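2024-08-25
By Rafsan Bepari

Lounge seating check, Dillitz guest rooms

I love this round! Chairs get ignored until a leg goes, and a few minutes with each one saves so much bother later (and you find the comfy ones).

1. Frame and legs: push down on both sides, listen for creaks. PASS
2. Back: lean in properly, no give at the joins. PASS
3. Fire label under the seat: present and readable. PASS
4. Clear floor in front, no rugs to trip on. PASS

Comment: the tub chair from Kauppinen in room 7 is still my favourite, and that rounded back is a joy to sink into.

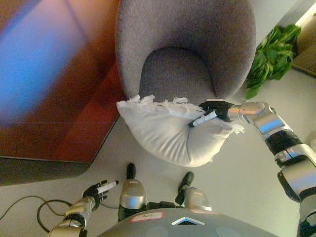

CUSHIONS AND LOOSE COVERS

5. Grey fabric: check for pulls, thin patches and marks. PASS
6. White pillow: tug each tassel gently. RECHECK
Comment: the fringe along the seam is frayed, and I'd like a second opinion on whether it's meant to look like that. Lovely pillow either way!
7. Pillow sits fully on the seat. TIDY
Comment: it hangs over the front edge, so tuck it well back before guests arrive.
8. Pens and markers kept off pale fabric. REMIND ALL

Next full round in December, with the 2 spare chairs from Stolach added to the list.

Last updated by R. Bepari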